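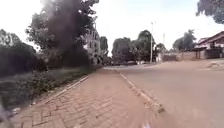 最近有人问我,户外导航的数据到底要采多少才够,我一律回答先把手上的看完再说。我在Puta跟着采集队跑了一阵子,轮式底盘,人在后面遥控,模型以后学着自己走。计划书里这叫“非结构化人行环境”。行,那就看看这条人行道:人字纹砖铺得笔直,右边一道矮路缘,左边一条窄混凝土边,一直通到远处。策略网络在这种路上学会的第一件事,我猜是把杆推到底,然后什么都不做。

说明一下立场,我给这个项目干活,不是来砸场子的。只是干得越久越不信那些小时数。下面想到哪写到哪,会有点长。

先说Betavell那份方案。第一页最大的字是“100小时真实世界驾驶数据”。我翻到附录找小时是怎么算的,从开机算到关机。等卫星定位算进去,换电池算进去,遥控员蹲在树下回消息也算进去。

把静止的部分去掉,再把直行且转向指令几乎为零的部分去掉,剩下的东西大概能装进一个下午。我把这张表发到群里,回复是两个大拇指和一句“直行也是数据”。

直行当然是数据。可是一个学习系统从一万帧直行里得到的,和从一百帧直行里得到的,差别有多大,有谁测过吗?我问的是测过,曲线画出来那种。没有的话就别把它印在第一页。

目前交上来的有797段。我从里面抽了一批出来看,看到后来两眼发直,分不清自己是在看新的一段还是忘了点下一条。

段和段之间也不独立。同一条路,同一个方向,隔几分钟再走一遍,文件名不同,统计表里就算两条。验收的人看条数,于是大家都学会了切短。以前一段能跑很久,现在普遍切到30秒,条数涨得很漂亮,路还是那条路。

切短还有个副作用,很少有人提。人开车是有前因的,往左偏一点,可能是因为早就看见前面有个坑。你从中间一刀下去,前因落在上一段,后果落在下一段,模型看到的就是一个人在平路上无缘无故打方向。

然后标注那边会把它归到“操作噪声”,滤掉。好,唯一有点信息的几秒钟没了。

有人会说,可以用更长的历史窗口。可以啊,前提是你存的时候没把上一段和下一段的对应关系弄丢。Pivelley那个整理工具默认打乱重命名,我提了需求希望留一个父级编号,从提的那天起状态一直是“评估中”。
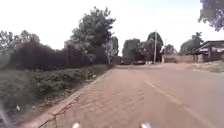 再说“可通行区域”的标签,这是我意见最大的一块。规范写得很省事,铺装面记可走,植被记不可走,路缘记边界,三类打完收工。可底盘下了人行道、走到车行道上的时候,这套标签一个字都没变,路面照样是绿的。左边靠路缘那片分叉的细裂纹,标注里不存在。右半边那道磨得断断续续的白线,也不存在。人一看就知道线的两侧意思不一样,标签告诉模型它们一样。

我去问过,答复是“语义由策略自己学”。从哪学?从遥控员的动作里学。那遥控员为什么这么走?我又去问遥控员,遥控员说走那边颠得轻一点。

所以模型最后学到的也许是一个人的腰。

这话我写进周报了,被改成“操作偏好存在个体差异”。

个体差异这事可以展开讲讲。现在固定上岗的遥控员是2个人,风格差得离谱。一个喜欢贴着边走,慢,随时准备停。另一个走正中间,能快就快,到跟前才让。两个人各开各的都没毛病,混在一起做模仿学习,你让网络取哪个?

取平均。平均出来就是在两种开法之间犹豫,不贴边也不居中,走一条谁都不会走的线。仿真里看着像喝多了。

做模型的同事说用生成式的动作头就能解决多峰。我承认它能缓解。但这两个人是轮班的,上午一个,下午一个,光线和风格绑在一块儿了。网络完全可以学成:影子短就贴边,影子长就居中。它没有任何理由不这么学,这样损失最低。

我建议两个人隔段对调。排班那边说不好排。于是这个混杂因素就原封不动留在数据里,等着将来某天有人写一篇分析,标题叫“令人意外的时段相关性”。

顺便讲讲天空。阴天,天很亮,树下很暗,相机自动曝光在中间来回找。天那一大块几乎全白,树压成黑的一坨,远处的灯杆和电线杆贴着白天空,边缘都糊掉了。你要拿这个训练细杆避障,我劝你先自己试试能不能把杆子描出来。

我描了,描了一上午,和另一位标注员对了一下,近处的还行,远处那几根两个人的边界能差出杆子本身的宽度。规范要求的一致率写得很高,怎么达到的我也大概知道,远处的不算。

不算可以,写在数据说明里就行。说明里没写。

还有一条比较小众的抱怨,给同行看的。底盘前端会进画面,底边上露出一点白色的圆角。不同的走法、不同的安装高度,露出来的位置也不完全一样。训练的时候要不要遮掉?

一派说遮,怕网络拿它当捷径,认出是哪一次安装,然后背答案。一派说不遮,部署的时候它也在那里,遮了反而不一致。我倾向于遮,再做一组不遮的对照。目前的实际做法是随便,看当天是谁导的数据。

有个同行前阵子跟我说他们那边做了对照,遮和不遮在验证集上没差别。我问验证集怎么分的,随机分的段。那当然没差别了,训练集里有这条路,验证集里也有这条路,捷径在两边都通。

这才是我真正想吵的事。随机分段做验证,在这种反复跑同一条路的数据上基本等于开卷考试。上一段的末尾在训练集,下一段的开头在验证集,中间差不了几步远。误差低得吓人,图很好看,放到换一个街区的地方就不会走了。

要分就按地点分。整条路要么全进训练,要么全进验证。我知道这么分以后数字会难看,难看才说明你量到了东西。

我私下按路重新分过一次,用的Lambert那套基线,参数一个没动。结果不贴了,没有授权。只说一句,原来那张图里挨得很近的两条曲线,重新分完隔得很开。

会上我把这个放出来,第一个问题是“能不能再多采一些路把它补回来”。能啊,我一直在说多采一些路。可是计划里写的是多采一些小时,这两个词在预算表上长得不一样,一个要挪车、办手续、找充电的地方,另一个只要让人在原地多走几趟。

猜猜最后批的是哪个。

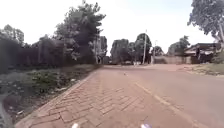
砖道右边是旧黄线,再过去是车道,前面是路口。

继续说路口。我在整批数据里最想要的就是路口,理由很简单,到了路口人必须做决定。停不停,看哪边,从哪里下去,对面从哪里上来。直路上一个小时的信息量,我觉得比不过一个认真走完的路口。

可是很多段到路口前面就结束了。遥控员接到的指示是“注意安全,复杂路段视情况跳过”。我理解,出了事谁都担不起。但复杂路段跳过之后,数据集的名字是不是也该改一改,叫“简单路段数据集”,省得后面用的人误会。

更麻烦的是结束本身变成了一个信号。快到路口,速度降下来,记录停止。模型要是把这个也学进去,就会得到一个结论:看见路口,世界到此为止。部署时它在路口前面停住不动,你去翻日志,觉得是规划模块的问题,查上一个礼拜。

我见过一次类似的,不细说了。

空也是个问题。有不少段从头到尾路面上没有行人,没有车从旁边过,只有路边草里一点碎垃圾,偶尔车道上有个白色小东西,我也认不出是纸还是别的。这种小东西该不该绕?规范没写。遥控员有时绕有时不绕,看心情。在模型看来,这就是同一个输入对应两种答案。

我提议给遥控员加一个按键,按一下表示“我刚才是故意的”。不用说话,不用填表,就一个键。绕东西的时候按,换到另一侧走的时候按,停下来等的时候也按。后处理的时候光靠这个键就能捞出一大批值得看的片段。

这个提议倒是过了,固件里加上了。然后有一段时间遥控员忘了按,再后来其中一位养成了习惯每隔一会儿按一下,怕漏。数据出来一看,直路上按得整整齐齐,像打拍子。

所以现在我对任何“让人顺手标一下”的设计也不怎么信了。人手上拿着遥控器,眼睛看着车,第三件事一定做不好。要标就事后标,让开的人自己回看自己的录像,当天看,隔夜就忘。

回看要花钱。比采集贵。这笔钱谁也不愿意出,因为它不产生小时数。

写到这儿有人私信问我,既然这么不看好为什么还干。因为这事本身值得做。小车在人行道上自己走,我觉得早晚会有用,而且我也没见过哪种办法能绕开真实路面上的数据。仿真里的砖没有灰,没有高低不平,草不会长到边上来。

我不信的是现在这种算账的方式。按小时付钱,收上来的就是小时。按条付钱,收上来的就是碎条。哪天按“模型在哪儿不会走”来付钱,我当场闭嘴。

具体一点,如果让我定下一轮的采集单,我会这么干。先拿手上的数据训一个很烂的模型,放出去走,遥控员跟着,它一犯错就接管。只存接管前后那一截,前面多留一点。直路上它不犯错,那就不存,硬盘都省了。

这个思路一点都不新,做这行的都读过。落到合同里为什么就没有了?因为甲方要提前知道交多少,接管次数没法提前承诺。我承诺不了模型会错多少回,错得少难道还要扣钱?

再有,同一条路反着走一遍。成本几乎为零,掉个头而已。路缘从左边换到右边,光也换了方向。现在的数据里反向少得可怜,问原因,充电的车停在这一头,大家走到头就把底盘搬上车拉回来了。

拉回来的那几分钟也算在小时里,我查过。

有人提数据增强,左右翻转不就有反向了。翻转之后靠右变成靠左,你要是在乎它走哪一侧,这一下就全毁了。不在乎的话,先去问问要部署的那个地方在不在乎。

还有天气。目前多数是干的路面、阴天或者多云。下雨不出车,怕进水,合理。那请不要在介绍里写“全天候”。我在内部文档上把这三个字删了两次,第二次有人给我加回来,还加粗了。

时间同步最后提一嘴。图像和遥控指令各打各的时间戳,之间有延迟,延迟还会飘。直路上看不出来,直路上晚半拍和早半拍都是直行。到了要拐的地方,标签就错位,模型学到的是过了那个点才打方向。现在的检查脚本恰好只在直路段上抽查,通过率很高,大家都很满意。

我改了一版脚本,只挑转向变化大的片段对时间,已经提交合并了。等人审。十一月之前能进去就算快的。

统一回几个评论。问能不能公开数据的,我说了不算。问用什么相机的,不方便讲。问小作坊没有钱该怎么起步的:别囤小时,挑几个你的车真的过不去的地方,每个地方从不同方向、不同时间各走几遍,自己当晚看完,看的时候手边放张纸记下自己为什么那么开。纸上写不出东西的段,就可以删了。

还有一位说我对标注员太苛刻。没有吧,我自己就在标。远处那几根杆子我到现在也没描明白。

先写到这,按地点重新划分的脚本我在整理,能放出来的部分弄好了会接在这条下面。

相关内容
随机划分验证集到底漏了多少
Lambert基线换路复现笔记(未完)
遥控员轮班与动作分布的混杂
Pivelley整理工具:为什么我关掉了自动重命名
自动曝光和细杆,描边描到怀疑眼睛
Betavell底盘前端遮罩要不要做
Puta采集队招人,能走路就行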